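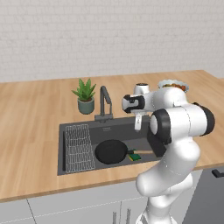
*Simulation unserer Spülstation: Arm am Becken, Pfanne und Schwamm liegen drin.*

# Roboterarm für die Spülküche — was muss alles ins Budget?

**Daryna Levchenko**, 22. Februar 2025

Guten Tag an alle,

ich plane für unsere Lehrküche die Anschaffung von einem Roboterarm, der beim Abwasch hilft. Es geht um Pfannen und Geschirr, keine Gläser. Bis jetzt existiert alles nur in der Simulation, gekauft ist noch nichts. Im Juli muss ich den Antrag abgeben und danach kann ich die Summe nicht mehr ändern, deshalb frage ich lieber zu früh.

Von der Firma Flostivitz habe ich ein Angebot für die Miete: 1.744 Euro pro Monat, Arm mit Greifer und mobiler Basis. Spritzschutz steht dort als «optional», ohne Preis. Teltar verkauft nur den Arm, und den Greifer müsste ich woanders suchen.

Meine Fragen sind:

- Soll man für die erste Zeit mieten oder gleich kaufen?
- Welche Posten vergisst man leicht?
- Muss das Spülbecken umgebaut werden? In der Simulation ist es ein breites Becken mit einem hohen, gebogenen Wasserhahn hinten in der Mitte, und der Greifer kommt ziemlich nah daran vorbei. Ich bin nicht sicher, ob ich das in der Planung als Problem nennen soll.

Entschuldigung für mein Deutsch, ich hoffe, es ist alles verständlich.

---

**Severyn Pylypenko**

Hallo Daryna,

ich habe so eine Planung für eine Kantine gemacht, mit einem anderen Modell, aber die Posten sind dieselben. Ich schreibe sie in der Reihenfolge auf, in der sie bei uns auf der Rechnung gekommen sind:

1. **Schutzhülle für den Arm.** Bitte nicht als optional behandeln. Fragen Sie schriftlich nach der Schutzart von jedem Gelenk und extra nach der vom Greifer, denn im Datenblatt steht oft nur ein Wert für das ganze Gerät.
2. **Greiferfinger als Ersatzteil.** Wir haben 6 Stück im ersten Jahr verbraucht. Spülmittel und Hitze sind für die Beläge schlecht. Fragen Sie auch, ob das Material für die Küche zugelassen ist.
3. **Risikobeurteilung.** Die macht jemand von außen und sie kostet Geld, auch wenn der Arm langsam fährt. Bei Miete ist sie meistens nicht enthalten.
4. **Stromanschluss und Boden.** Eine mobile Basis braucht einen festen Platz, wo sie immer gleich steht. Bei uns war der Boden leicht schräg zum Abfluss, und der Arm hat die Griffe um ein paar Zentimeter verfehlt.
5. **Schulung.** Rechnen Sie mindestens zwei Termine, nicht einen.

Zum Wasserhahn: Ja, schreiben Sie es hinein. Ein schwenkbarer oder niedriger Hahn ist viel billiger als ein Arm mit mehr Reichweite. Die Pfanne mit dem langen Stiel würde ich in der Simulation auch einmal umdrehen, also mit dem Stiel nach links zum Abtropfgitter. In einer echten Küche legt sie niemand immer gleich hin.

Mieten oder kaufen: Ich würde sechs Monate mieten, wenn Flostivitz die Miete auf den Kaufpreis anrechnet. Wenn nicht, verhandeln — das machen sie manchmal erst auf Nachfrage.

---

**Ronja Vik**

Kauf eine gute Spülmaschine, fertig. Kostet weniger und macht keinen Ärger. Für Pfannen reicht Einweichen.

---

**Olga Espinoza**

Bei der Spülmaschine verstehe ich den Gedanken, aber in einer Lehrküche ist der Arm vielleicht selbst ein Teil vom Unterricht. Dann gehört er in ein anderes Budget, und das wäre meine erste Frage an die Verwaltung.

Was noch fehlt in der Liste: die Software. Wir benutzen Buto für die Ablaufplanung, und die Lizenz kam jedes Jahr neu dazu, mehr als 500 Euro. Außerdem Anfahrt vom Service. Hallgrímsson hat uns 54 Euro pro angefangene halbe Stunde berechnet, auch für die Fahrt. Lassen Sie sich diese Zahl vor der Unterschrift geben.

Und für den Antrag eine Reserve als eigene Zeile, sonst wird sie gestrichen.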